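Gestisik Working Group on Demonstration Data
Minutes of the June meeting, 14:00

Present: Clementina Meireles (chair), Endang Ngau, Raquel Macedo, Conceição Pacheco
Apologies: Aurora Cordeiro

1. Can shelving task
Ms Macedo reported 835 accepted demonstrations and 18 rejected. The target remains 2,950. It was agreed that cans lying on their sides should feature in more starting layouts.

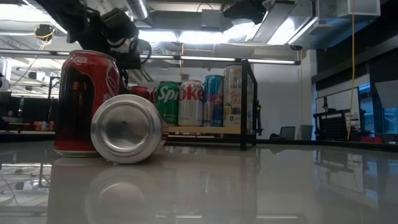
Figure 1. Shelf with five cans, one upright and one lying in front

2. Two-arm recording
Mr Ngau asked whether operators might use either arm for the first pick. The group agreed that they might, provided the choice was logged.
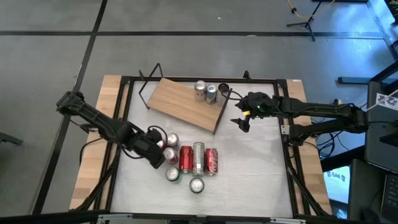

Figure 2. Both arms over the work surface, three cans on the shelf

3. Labelling
Ms Pacheco noted that 121 recordings awaited labels. Action: CP to clear these before the next meeting.

4. Any other business
None. The meeting closed at 15:10.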